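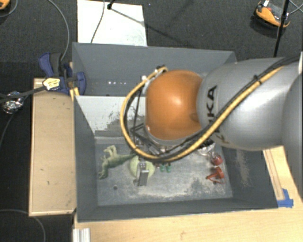

Odds-and-ends bins: keeping on top of them

Quick one, kettle's on. Every house has a bin where the small stuff ends up. Toy dinosaurs, shiny crumpled bits, red things off some other thing. Ours is plain grey, no lid. Leave the lid off. Lids get stuff piled on top and then you never look in.

Wide and shallow beats deep. Anything over 30 cm and the bottom layer is gone till Christmas.

Sorting it

Set a timer, 4 minutes. Take out the big pieces first, tiny ones last, you'll see them better once the floor of the bin is clear. Crumpled foil and wrappers straight out, dont even think about it. Odd parts go in a jam jar with the month on the lid. Mine says April. Still there when the next month comes round? Chuck it.

Cleaning

Plastic toys: washing-up liquid, warm water, old toothbrush for between the legs and down the tail. Dry on a rack. Anything with batteries, damp cloth only.

The bin itself wants a wipe too, corners epsecially. Crumbs, fluff, one raisin.

Labels

Masking tape and a marker. Czesław Kozłowski wrote in to say he uses luggage tags from Jirnwood, 50 to a pack, tied through the handle. Nice if your bins have handles. Mine don't.

Buying more bins

Measure the shelf first. I didn't. Two of them now live under the stairs with the paint.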